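# About Brevent

Robots that turn valves for people, and what we learnt when one didn't let go. 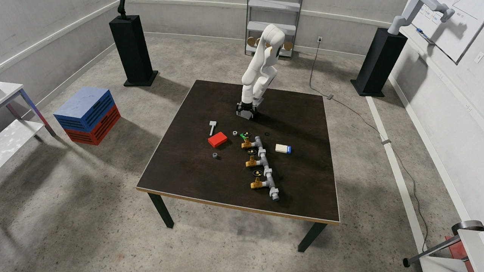
Brevent was started by Hjørdis Torvik and Sixten Haugen after a fault at the Tostholm pumping station in June. An arm closed a valve, lost its grip signal and kept turning until the stem sheared. The hall was shut for 2 days. Every job we take on is now rehearsed in simulation first, with the white arm at the table and three black handwheels on one run of pipe. We drop the grip signal on purpose and log what the arm does.

In the first round it failed to stop 87 times in 1,099 runs — all one timeout setting, since corrected. Solveig Ljungberg keeps the fault log, and customers can ask her for it.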